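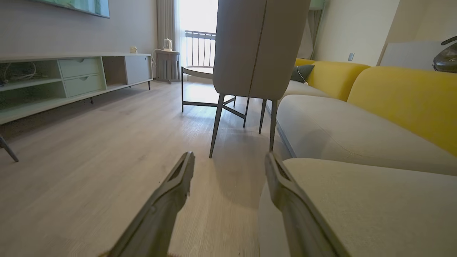

Does anybody still have the program from the second leg against Juntunen? I am missing only this one from the cup season, and I would pay a fair price or trade my two spare copies from the Carkska away game.

Emmett Schumacher wrote on 18 November 2018:
> I was at both legs and I think you are too kind to the
> defense. We lost 2-0 over there and the score could have
> been worse. For the home leg, my father always said there
> were 9 minutes left when Wastow got the winning goal. My
> own memory says it was earlier. Also, was it really a
> header? From the far end I saw only the net move.
> Can you write what you have in your notes? I would like
> to have it right before I put it on the club history page.

Dear Emmett, dear list,

Thank you for your letter. I looked again in my notebooks and in the newspaper cuttings I got from my uncle, and I will try to answer in order.

First leg

You are right about the defense. I wrote that we were "unlucky", but I was not at this match and I took the word from the Wastow newspaper, which was always friendly to the team. The Juntunen paper tells it differently. It says our left back was beaten on the outside for the whole first half, and that both goals came from crosses on this side. The second goal came just before the break. After that they were content to keep the ball, and we had one good chance, a free kick that hit the wall and went for a corner.

I also wrote that 200 people traveled with the team. This number is from the same newspaper, so please use it with care. There were four buses, this I know from my uncle, who sat in the last one.

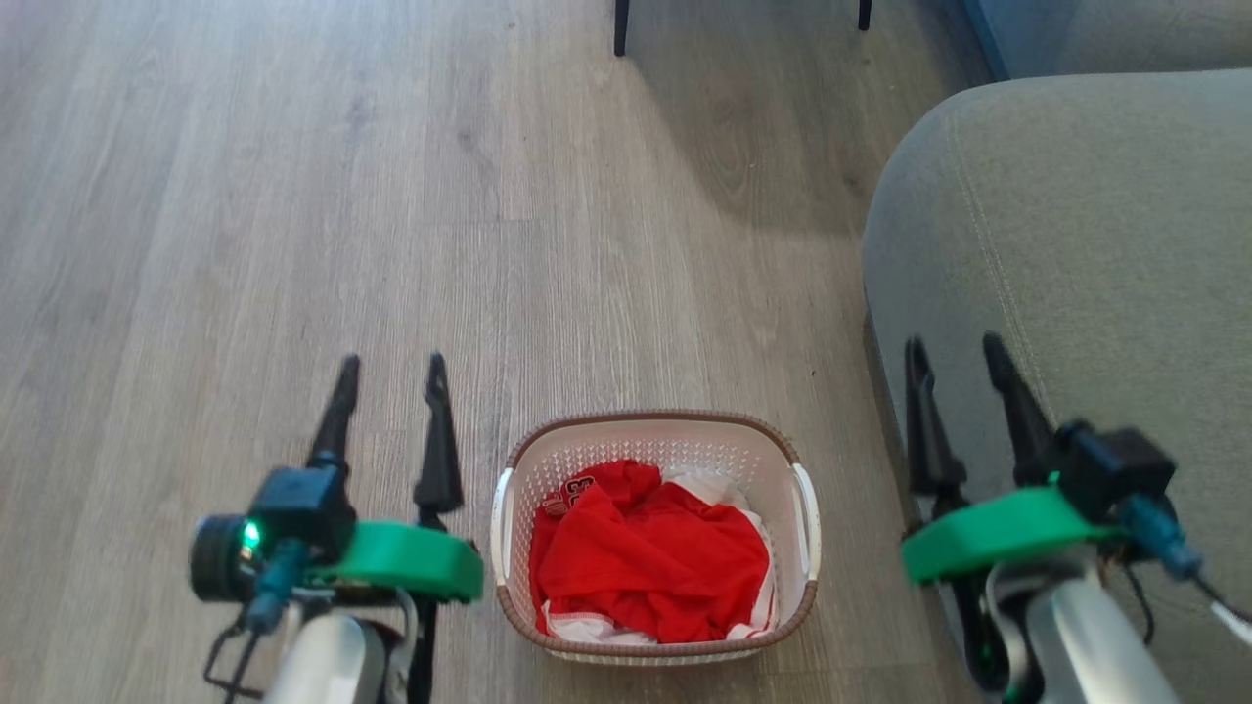 Second leg

The evening match was in January, on a very heavy field. The visitors wanted to postpone it and the referee walked over the field two times before he said yes. We scored early from a penalty, and the second goal came after 50 minutes, from a long throw that their goalkeeper dropped. So it was 2-2 over the two matches, and from then on everybody in the ground was standing.

For the winning goal I have three sources and they do not agree. The Wastow paper says nine minutes before the end, the same as your father. The Juntunen paper gives it three minutes later. My uncle wrote no minute, only "late!!" on the edge of his program page, which he tore out and kept without the rest. I would follow your father here.

It was a header, all three say so. The corner came from the right side and the center half met it at the near post. I think from the far end it was not possible to see who touched it, because their own captain jumped with him - the Juntunen paper even calls it an own goal in the headline, but gives it to our man in the list below.

Next round

One more correction, this time to my own message. I wrote that we met Grerkik in the next round at home. We were drawn at home, but the match was moved to their ground when our field was flooded. We lost 3-1 there. I am sorry for the mistake and please change it if you already copied it.

If you want the cuttings for your page I can scan them, but the paper is very yellow and the pictures are dark. Tell me which size is good for you.

With friendly greetings to all, and please look in your boxes for this program.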